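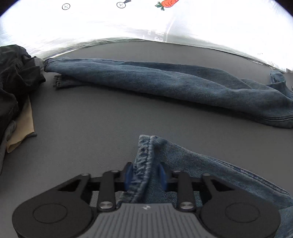 Pourquoi la pince lâche-t-elle le denim épais alors qu'elle tient correctement le coton fin ?

Parce que la force de serrage disponible au bout des doigts diminue quand l'écartement augmente. Sur un mécanisme à biellettes, un ourlet de jean replié maintient les doigts dans une zone où le bras de levier est défavorable, et la limite de courant du servomoteur est atteinte avant que le tissu soit suffisamment comprimé.

Ticket 3098 – Pince Gelgate, perte de prise sur textile épais
Atelier partagé de Trokidthorpe, poste tri textile
Janvier
Temps de lecture : 5 min

État : résolu, une réserve (voir fin de ticket)
Priorité : moyenne
Composants : pince Gelgate (deux doigts, tampons souples), carte de commande Burnura, bibliothèque Ung côté hôte

Symptôme

En mode assisté, la pince se ferme sur un ourlet ou une couture latérale, signale une prise valide, puis perd le vêtement au levage. Le défaut apparaît sur les jeans uniquement. Avec les chemises et les torchons, aucune perte constatée avec les mêmes réglages.

Série de référence avant toute modification : 50 saisies sur denim, 17 pertes. Les pertes se concentrent sur les ourlets de bas de jambe et sur la ceinture, là où le tissu est en plusieurs épaisseurs. En pleine jambe, la prise tient, à condition de pincer un pli et pas la surface tendue.

Environnement

Limite de courant : 300 mA (valeur par défaut de la bibliothèque Ung).
Détection de prise : courant au-dessus du seuil, vitesse nulle.
Durée de confirmation : 40 ms.
Alimentation : 7,4 V, bloc d'établi.
Tampons : jeu d'origine, bleus, collés.

Hypothèse 1 – tampons encrassés

Le denim laisse des fibres et un peu de teinture. Nettoyage à l'alcool isopropylique, séchage, nouvelle série de 50 : 15 pertes. L'écart est trop faible pour en tirer quelque chose. Le nettoyage est ajouté à l'entretien du poste, mais ce n'est pas la cause.

Hypothèse 2 – jeu dans les pivots

Doigts fermés à vide, on mesure au comparateur un débattement latéral de 0,6 mm à gauche et 0,2 mm à droite. Les vis de pivot du côté gauche étaient desserrées. Resserrage, frein-filet faible, vérification de la rotation libre des biellettes. Débattement après intervention : 0,2 mm des deux côtés.

Nouvelle série : 12 pertes. Il y a une amélioration, mais le défaut principal reste. À noter pour les suivants : un serrage trop fort des pivots augmente le courant à vide et fausse la détection. Revenir d'un quart de tour si la biellette ne retombe pas seule.

Hypothèse 3 – seuil de détection et limite de courant

Le journal de la carte Burnura est plus parlant. Extrait d'une saisie perdue, sur ourlet :

t=0 ms fermeture, I=90 mA
t=210 ms contact, I=185 mA
t=260 ms I=300 mA, limite atteinte
t=300 ms vitesse nulle, prise validée
t=880 ms levage
t=1040 ms reprise de vitesse, doigts en fermeture
t=1110 ms butée, I=300 mA, prise toujours validée

Deux constats. La limite est atteinte alors que l'ourlet n'est pas complètement comprimé : le moteur s'arrête faute de couple et le logiciel lit cet arrêt comme une prise. Ensuite, la reprise de vitesse à 1040 ms correspond au glissement du tissu, et rien dans le code ne l'exploite. L'état reste à « prise validée » jusqu'à l'ouverture, doigts en butée l'un contre l'autre. 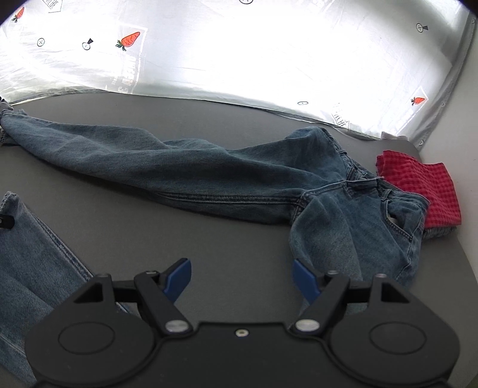 La disposition des vêtements joue aussi sur le résultat. Un jean posé à plat en diagonale offre peu de relief, et l'opérateur a tendance à descendre sur la première couture accessible, avec un seul des deux doigts réellement engagé sous l'épaisseur. Les tampons se referment alors de biais. Sur un pli formé auparavant, les deux surfaces arrivent presque parallèles et la même limite de courant suffit souvent.

Vérification faite sur un ourlet seul, découpé dans un jean hors d'usage et fixé à un peson. À 300 mA, le tissu glisse à 5,1 N. À 450 mA, il glisse à 8,4 N. Au-delà, le support de doigt fléchit visiblement et le gain devient négligeable.

Correctif appliqué

1. Limite de courant portée à 450 mA pendant la fermeture, puis ramenée à 350 mA en maintien. Sans cette réduction, le boîtier du servomoteur monte à 67 °C après vingt minutes de travail continu, ce que nous jugeons trop élevé pour un boîtier imprimé.
2. Durée de confirmation passée de 40 à 120 ms.
3. Surveillance de position pendant le levage : si les doigts se referment de plus de 1,5 mm après validation, l'état passe à « prise perdue » et la descente est commandée.
4. Profil « denim » séparé dans le fichier de configuration. Les valeurs d'origine sont conservées pour les textiles fins, qui marquent avec le nouveau réglage.

Attention à l'ordre d'écriture des registres sur la carte Burnura : la limite de maintien doit être envoyée avant la limite de fermeture. Dans l'ordre inverse, la carte accepte les deux trames sans erreur et garde l'ancienne valeur de maintien. Une soirée perdue là-dessus – la documentation de Ung ne le mentionne pas.

Résultat

Série de 50 saisies sur denim avec le profil complet : 2 pertes, toutes deux sur ceinture, toutes deux signalées par la surveillance de position. Aucune fausse validation. Température du boîtier en fin de série : 48 °C.

Réserve

La ceinture au niveau des passants reste un cas limite. L'épaisseur dépasse l'ouverture à laquelle les tampons travaillent à plat. Des tampons plus larges, inclinés de quelques degrés, sont en cours d'impression et feront l'objet d'un ticket distinct. En attendant, consigne au poste : saisir en pleine jambe, sur un pli, et éviter la ceinture.

Ticket fermé côté logiciel. Côté mécanique, contrôler le serrage des pivots chaque samedi avant la mise en route.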